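4. Adding records to a case file

This section covers entering a new case in Pliken, attaching exhibits, and sealing the file for handover to the court office. You need a Records Officer login. If you only have a Viewer login, ask your station administrator to change it before you start.

4.1 Opening the case

1. Sign in and choose New Case from the left-hand menu.
2. Type the incident number exactly as it appears on the duty sheet, including any leading zeros. Pliken treats 0184 and 184 as different cases.
3. Pick the offence type from the list. If more than one charge has been laid, enter the most serious first and use Add Charge for the rest.
4. Enter the booking time in 24-hour form.
5. Press Save Draft.

Note: a draft can be seen only by you and your supervisor. It will not show in the public log until you complete 4.3.

4.2 Logging exhibits

1. Open the draft and choose the Exhibits tab.
2. Press Add Exhibit. Give each item its own line, even when several items share a container.
3. Write a short description in everyday words. The limit is 200 characters.
4. Print the label and fix it to the outside of the packaging, on a flat face where possible.
5. Enter the shelf reference and the name of the person who placed the item there.

Caution: do not reuse a label that has been peeled off. The number stays tied to the first item and the audit report will show a clash.

If the label printer is a Selden model, set the darkness to medium. On the high setting the barcode tends to smudge and the Quartey hand scanner will refuse it.

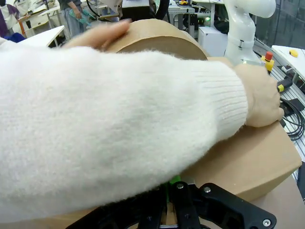 4.3 Sealing the file

1. Check that every charge has a date and every exhibit has a shelf reference. Missing entries are marked in red.
2. Choose Seal File and enter your password again.
3. Wait for the receipt number. Do not close the window while the bar is moving.
4. Send the receipt number to the court office.

Caution: a sealed file cannot be edited. To correct a mistake, use Add Correction, which keeps the first version on record beside the new one.

4.4 Juvenile names

Names of anyone under 18 are hidden in the public log by default. Leave this setting alone unless a judge's order says otherwise. Scan the order and attach it before you change anything.

4.5 Older cases

Cases from before 2000 were brought over from card indexes and may have no offence code. Search for these by surname. The oldest card in the index is from 1891 and can be viewed but not edited.

Sondia Records Support | Manual last revised 17 December 2021 | Contact the help desk | Back to top

Comments (3)

Ming-te Chung: Step 3 in 4.2 cuts off my text without a warning when I paste it in. Typing it is fine.

recordsroom2: Same for us. We paste into Notes first and trim it there.

P. at the front desk: Could you add how to move a case to another station? I looked in section 5 as well and couldn't find it.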